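Sutari Wrist-View Tabletop Pack
Stitham Simulation Tools / Scene packs / Manipulation

Version 3, updated May 27, 2026
In stock as a download, single-lab or site licence

Hello, I'm Taras Semeniuk and I look after the scene packs at Stitham. This is the one I get the most emails about, so I've tried to put the useful bits on one page (sorry if it rambles a little!).

The Sutari pack is a set of rendered tabletop scenes for training and testing grasp policies from a wrist camera. We built it to go with a method Tetsuya Tamura and I had been working on, which we call Dai. The idea is pretty simple. You train on rendered wrist views, and during training you keep swapping the surfaces under and behind the objects, so the policy stops leaning on the table to work out where things are. Ours had got terribly fond of one particular wood grain, and it took me far too long to spot it.

What you get is 182 scenes, each with up to 50 starting poses for the arm, plus the surface swapper and the scoring script. Small things sit close together on purpose, and plenty of them run off the side of the view, which is where our older policies used to fall apart.
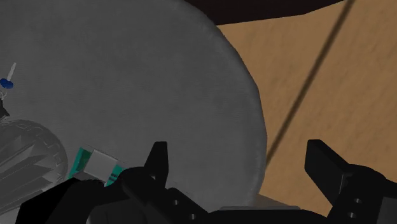

Wrist view from the pack: gripper open, small items on the round grey disc, wood surface to the right.

I like views of this sort for checking a policy because the edge of the disc makes such a big curve right by the fingers. Our first version kept treating that kind of rim as something to grab. With the surface swapping switched on it did that far less in our own runs, though I wouldn't call it cured, and thin upright objects are still a weak spot. Tetsuya thinks it's a resolution problem. I think we just need more of them in the training set, and we've agreed to disagree until August.

A few practical things people ask me:

Do I need the Dai code as well? No, the scenes work on their own, but the scoring script expects its file layout, so have a look at the notes before you rename anything.

Can I add my own objects? Yes, please do! Keep the meshes closed and set the scale in metres. The Fislow importer will warn you if something is off, and it's usually the scale.

How many scenes should I hold back for testing? We held back 25 and picked them by surface, so none of the test surfaces turned up in training. If you pick at random your scores will look lovely and tell you very little.

Does it come with a real-arm test set? Not yet. Everything in the pack is rendered and so are all the results I've talked about on this page.

Licences cover updates within the same version. If you already own version 2, log in and the upgrade price will show in your basket.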